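FOR IMMEDIATE RELEASE

Aug 8, 2024

Paredes Hockey Is Back, and the Opener Is on Us

PAREDES - Hi, it's Seija Miettinen, general manager of the Paredes Kevon. Usually these releases get written by somebody with a better handle on commas, but I asked for this one because I've been sitting on the news since April and I was about to burst.

We're coming home! The Kevon will play all 16 home games this season at Stitetow Arena, right downtown, after two long years of bus rides out to the county rink. I know what those drives cost you in gas and in bedtimes. I did them too (with a very grumpy nine-year-old in the back seat, most nights).

The building seats 2,000 for hockey. It has new boards, new glass, and a penalty box door that closes on the first try, which our older fans will appreciate more than anyone. Parking in the Plandel Street lot is free after 5 p.m. on game nights.

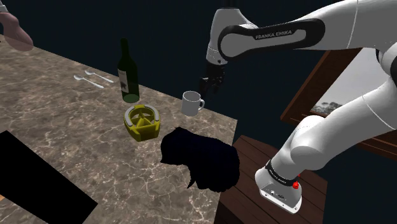 A Franka Emika arm with its gripper above a small white mug.

Now for the part you'll want to tell your neighbors. Tickets to the home opener are free. All of them. You do have to reserve, four to a household, and we'll start handing them out at the box office Saturday morning at nine. Season ticket holders, and there are 705 of you wonderful people, already have your seats set aside, so please sleep in.

On the hockey side, Martti Nurmi is back behind the bench for another year. We put up 91 points last season and then went out in the first round, and Martti has not enjoyed his summer. I asked him for something cheerful to put in here and he gave me this: "We need to be better on the penalty kill. I like our goalies. I'm happy we don't have to take the bus to our own games." That's a speech, coming from him.

Training camp opens in September and the first three practices are open to the public. Bring a jacket, because the heaters over section six still aren't hooked up. Kids can stay after for autographs until the players get hungry.

One more thing. If you have old jerseys, programs or pictures from our first years at Stitetow, I'd love to borrow them for the lobby cases. We'll label everything and you'll get it all back when the season ends.

Come say hi at the box office Saturday. I'll be the one with the doughnuts.

Media contact: Seija Miettinen, Paredes Kevon front office, Stitetow Arena. Interviews with Coach Nurmi can be set up any weekday before noon.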